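# The Slot That Drifted

The first bad pick at Wadstead came in January, a little before the end of the late shift. The arm closed its fingers, lifted, moved to the motherboard and pressed down on an empty socket. The software logged a good placement. The chip was still back at the fixture.

Wadstead takes apart and rebuilds office computers at a single-floor shop in Prorkcombe. Most of the work is done by hand. One cell, built by a small integrator called Adeleke, handles processors: it takes a chip from a holder, sets it in a board and waits for a person to close the latch. A second pass does the same thing in reverse.

Thu Ninh runs the cell. She had 88 boards to get through that week and was four short of the end when a technician found the first one with no processor in it.

"The log said everything was fine," Ninh says. "So I trusted the log and blamed the technician. I've said sorry for that."

She went back through the finished boards and found seven problems. Two sockets had nothing in them. The other five had bent pins, and those cost more, as a board with bent pins at Wadstead goes for parts unless someone has an hour to spend on it with tweezers.

The holder was the next thing she looked at. Adeleke had supplied it as a 3D-printed plate, with a pocket formed by an upper and a lower ledge. A chip rests between the two, and the gripper comes in from underneath with its narrow fingers.
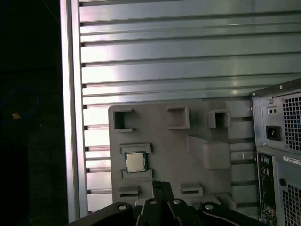 *A processor sits slightly tilted in its pocket on the gray printed fixture, with the gripper's fingers just below it.*

A small tilt matters a great deal to a machine that assumes there isn't one. The cell's program, a package named Sumex, stored one pick position for the pocket and went to it every time. If the chip leaned, one finger touched before the other. Sometimes the grip held and the chip came away crooked. Sometimes it slid out and stayed on the plate.

Ninh measured the pocket against the original drawing and found it had opened up by 2 millimeters on one side. Adeleke's engineers think the lower ledge wore down and the plate crept under its mounting screws. Ninh thinks the screws did most of it. They have not settled the question.

The worn pocket explained the crooked picks. It did not explain the log. Sumex marked a pick as good once the fingers reached their closed position, and they reached it whether they held a chip or air. A check for grip width had been part of the plan for the cell. It was switched off during setup, when it kept stopping the arm on thinner processors, and it was never switched back on.

Adeleke has since changed the check so that each type of processor has its own limits. The arm now stops if the fingers close too far, and it stops again above the socket if the chip's angle is off. The pocket has been reprinted with a deeper lower ledge, and Ninh puts a gauge in it at the start of each shift.

The cell is slower than it was. It halts several times a day, mostly for chips that would probably have gone in without trouble. Ninh clears each stop by hand, reseats the chip and restarts the program from the pick. She has been asked to widen the limits and has so far said no.

The five damaged boards are on a shelf behind her desk. She has straightened the pins on one of them, and it boots.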